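Workshop > Notebooks > Finishing Bench > Oil and wax trials

2024-01-15

Back at the bench after far too long away, and the first thing I found was that the Nindell batch had skinned over in the can. All of it! I cut the skin out with a putty knife, strained what was left through an old stocking, and it looks usable, though I wouldn't put it on anything a customer is going to see.

So today was wax. Rimantas Ķēniņš left me his recipe in August (on the back of a Dolan receipt, naturally) and I've been meaning to try it ever since. It's 50 grams of beeswax to 200 of oil, melted slowly in the double boiler. His note says "stir until you are bored," and I was bored well before the wax was, so I went a bit longer. It set softer than I like. I can push a thumb into it without trying. Might be the oil, might be that I pulled it off the heat early, and I'll find out when I do the second pot.

Test pieces are the ash offcuts from the Skusholm benches, sanded the usual way and wiped down. Two coats on each, left 30 minutes before buffing. The end grain drank it up and asked for more. Face grain came up lovely, that warm low shine you want to keep petting, but the corner I'd burnished too hard stayed dull and kind of streaky. 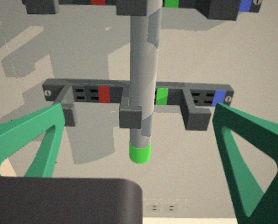

Water rings

I put a wet glass on each piece and went to lunch (cheese sandwich, not that anyone needs to know). Rimantas's mix left a pale ring that I could still see after buffing. The Fivosora paste left one too, fainter, and it came out with a bit more rubbing. The bare piece looked awful, which is what it's for.

I'm not ready to say the Fivosora is better. It's been curing on that board since before the holidays and the homemade stuff had a morning, so it wasn't a fair fight. Do this again when both have had the same time on the shelf, and use the same glass, because one of mine has a chipped foot and leaves half a ring.

Things to fix before the next pot

The double boiler wobbles on the hot plate, so it needs a trivet or a new ring under it.

More wax, less oil. Try it one step stiffer and write down the amounts this time instead of trusting my memory.

Label the lids! There are two tins up there with the same brown goo in them and I only know which is which by smell.

Rags went out flat on the rail in the yard, as always. If you borrow the bench tonight please don't ball yours up and drop them in the bin. The good horsehair brush is drying by the sink, and I'd like it left there till I'm in again.

Finishing Bench notebook | Questions: ask at the bench | Back to top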